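Hand-held grippers vs remote arm for teaching bin packing

gumleaf_88
Started on the Flesunitz packing task in September and I'm stuck on a basic question. We've been showing the robot the job by hand – one gripper in each hand, carton goes in the tub, let go, next. Rest of the group want to go back to driving the arm remotely. Their argument is the policy should only ever see moves the arm can make. Fair enough but its so slow.

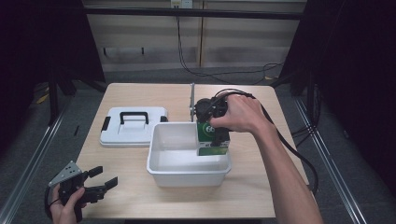 So far we've got 2,858 demos toward a target of 3,000, all by hand. Replay on the Revis arm is fine for the reach and the lift. Falls over on the last bit, going into the corner of the tub. My wrist turns in ways the arm doesn't like.

Also not sure how hard to squeeze. Flat glossy packs bow when you pinch the two edges, and then the wrist view looks different every time. Do I throw those out or keep them?

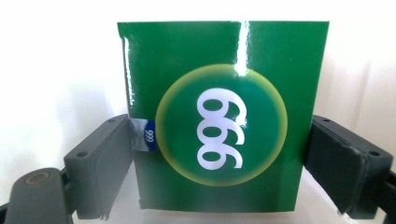 RE: Hand-held grippers vs remote arm

tinshed
Keep them. If it only sees perfectly flat packs it'll panic at the first bent one. On the corner thing – slow down for the last bit and keep your elbow in. Most of my bad replays were me rushing.

Carmela Greco
Disagree on keeping all of them. A bit of bend, sure. If you squeezed way too hard thats a bad habit and the robot will copy it. I'd bin the worst ones.
And your group has a point about remote. We did 55 remote demos on Chiang for the corner move only, mixed them in with the hand ones, and it helped more than another week of hand demos did.

gumleaf_88
Mixed is interesting. Same camera view for both? Ours sits right behind the fingers, so you get both tips and whatever is past them on the table. The remote arm has different fingers on it, could swap I guess. The pads on the hand set are scuffed up pretty good now too. Havent decided if thats worth replacing before the last batch.
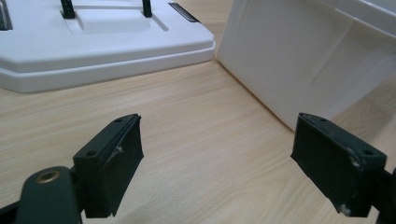

tinshed reckons scuffs don't matter, I'd still swap the pads if grip is changing, because then your early and late demos teach different squeezes. If it's only looks, leave it.

tinshed
Never said that in this thread lol, but yes I do think it. And 2 kinds of demo means 2 lots of calibration. Thats where Grirnar went sideways for us. I'd finish the hand set first, then see.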